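Folding Methods for Short-Sleeve and Long-Sleeve Shirts: Project Report
Marin Obradović, 15 October 2022 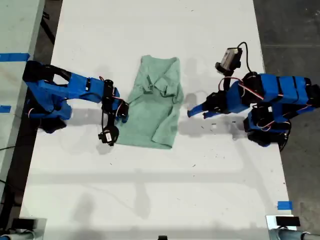
The project compared two ways of folding everyday shirts for storage in a standard dresser drawer. I started in August with a pile of clothes from the Dristum thrift store and worked through them at one table, so that the surface would stay the same from trial to trial. Every shirt began crumpled, like the light green one on the white tabletop, and was not smoothed out before timing started. A pale shirt on a white surface turned out to be harder to judge for straight edges than a dark one, and I would pick a different table color if I did this again.

Method A was the flat fold used in most stores. The sleeves go behind the back, the sides come in, and the hem comes up to the collar. Method B was the file fold, which ends in a small block that stands on its edge. I did 30 trials of each method and wrote down the time, the finished width and whether the fold held after being carried across the room.

Method A was faster in nearly every trial. Most of the time in Method B went into the last turn, where thin jersey tends to slide. Heavier cotton held well with both. Six of the Method B folds opened up when carried – all of them thin shirts with a loose hem.

Flattening took longer than I had planned for. In the first trials I pulled on the sleeves, which twisted the body of the shirt. Holding it by the shoulders and shaking it once worked better, and I kept to that for the rest of the project.

For the drawer test I used the bottom drawer of a Firnport dresser. Method B let me see every shirt without lifting anything, but the row fell over once the drawer was half empty. A divider would probably fix this – I did not have time to try one. The trial sheets are in the appendix, sorted by fabric.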